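Notebook, September, Kasbridge workshop
Bedtime clock for toddlers, entry 13

Started at 9.15. Randi Myklebust is in Salem until next week, so I am writing more than usual and she can read it when she is back.

The question for today was the dimming. In the last version the lamp goes from full to dark in 4 minutes. Two of the families who have the clock at home wrote that their child notices the change and gets up to see what is wrong with it. One mother says her boy shouts "again!" and wants the light to come back, and then bedtime starts from the beginning. My own daughter does the same thing, so I believe her.

I tried three slower curves on the bench with the curtain closed. The first one was linear over 20 minutes. It looks smooth for most of the time, and then in the last part there is a visible step, because the lamp driver cannot go low enough. I saw the step from across the room without looking for it. A child who lies and stares at the thing will see it for sure.

Second curve: fast in the beginning, slow at the end. Better. The step is still there but it is smaller. I set the lowest level to 345 in the driver table and cut to zero from there. Under 345 the lamp flickers on the two older boards, and on the new board it does not. I would like to keep one number for all boards, so 345 it is, until somebody finds a reason against it.

Third curve was Teodoro Huerta's idea, where the colour goes warmer at the same time as it goes darker. I was not sure about it before, but it is nice. The eye follows the colour and forgets the brightness. I sat with it two times and the second time I did not notice when it had finished.

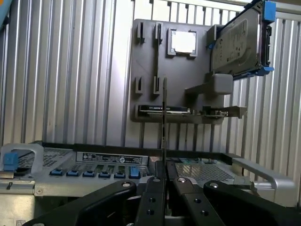 Gripper and server chassis, corrugated wall behind.

Sound. We have the argument again about the sound at the end. Teodoro wants a soft tone, so the parent in the kitchen knows that the lamp is out. I don't want any tone. If a child is nearly asleep and something goes "pling" beside the pillow, we have made a very expensive way to wake up a two-year-old. Compromise for now: no tone from the clock, and the parent unit shows a small green point. Randi should have her opinion too, she has three at home and I have only one.

The "no" button. For colleagues who were not here in spring: the big round button on the front lets the child say no to sleeping one time per evening. It gives five more minutes and after that the button does nothing until morning. The idea is that they get to decide something. From the diaries of the Skakthorpe families:

– Most of the children press it at once, before the story is finished. Then there is no "no" left when they really want it, and they are angry.
– One girl has never pressed it. She is saving it. Her father writes that she talks about it at breakfast.
– One boy gives his press to his baby brother, who is seven months old and does not have a clock.

I think the button should be locked until the story is over. It is a small change in the code, one more state. The parent starts the lamp anyway, so the button can wake up at the same moment. I did it after lunch and it works on the bench. I pressed it early, late, two times quickly, and I held it down for a full minute the way a tired child would do. Holding it down gave two extra periods instead of one. Found the error, it counted the release as a new press. Fixed and tested again, now it is one period only.

Cover. The fabric from Plernness came in the morning post. It is softer than the old one and the light comes through more evenly, but the seam makes a dark line across the front. Turned the cover so the seam is at the back and then the cable hole is in the wrong place, of course. I wrote to them and asked if they can move the hole. If they can't, I will cut it by hand for the first clocks and we look at it later.

Washed one cover at 40 degrees with two old towels. It is hanging to dry now. Measure it tomorrow before anyone puts it on a clock, please.

To do:
Put curve three on all the boards, lowest level 345.
Write to the families that the button will behave differently, in simple words, so they can explain it to the child before the first evening.
Ask Randi about the green point.
New diary sheets. The box for "what did the child say" is too small, parents write around the edge and on the back.

Stopped at 16.40, kindergarten closes at five.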